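Section 4: Getting your Postik label printer going

Okay, you've got the lid open and the roll in your hand. I've set up more of these than I care to admit, so follow along and we'll have you printing before the kettle boils.

1. Peel the sticker off the end of the roll. Stick it to anything but the printer!
2. Drop the roll in with the labels facing up. A full one holds 400, and it's a snug fit.
3. Feed the paper under the grey bar until you can grab it from the front, then close the lid till it clicks (both sides, please).
4. Hold the feed button for 4 seconds. You'll get a test label with your firmware number on it.

Note: offcuts and peeled backing go in the bin straight away. I find bits of the stuff under my desk for weeks otherwise.

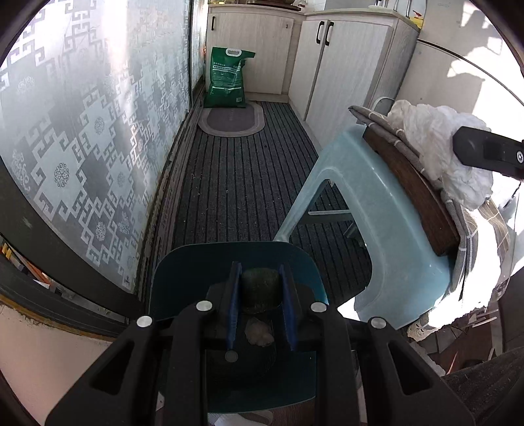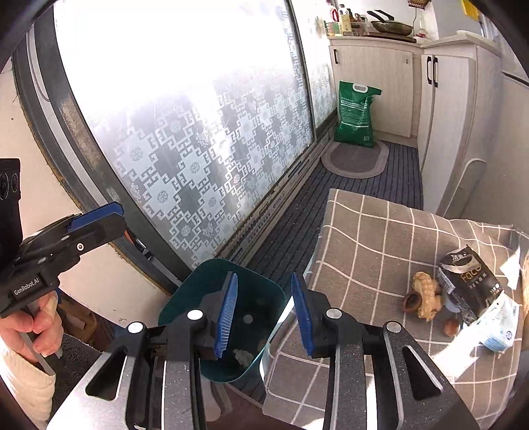 5. Plug in the USB cable and open the Helleron app. Pick your label width, 40 mm or 76 mm, before you do anything else.
6. Set darkness to medium. Abenezer Assefa swears by the highest setting, but I reckon it makes barcodes go fuzzy around the edges.
7. Print one address and check it's centred. If the colour of the status light goes to orange, open the lid and go back to step 3.

Caution: the print head gets hot after a long run. Let it cool before you clean it, and don't use a metal scraper on it, ever.

Wi-Fi set-up is in Section 5.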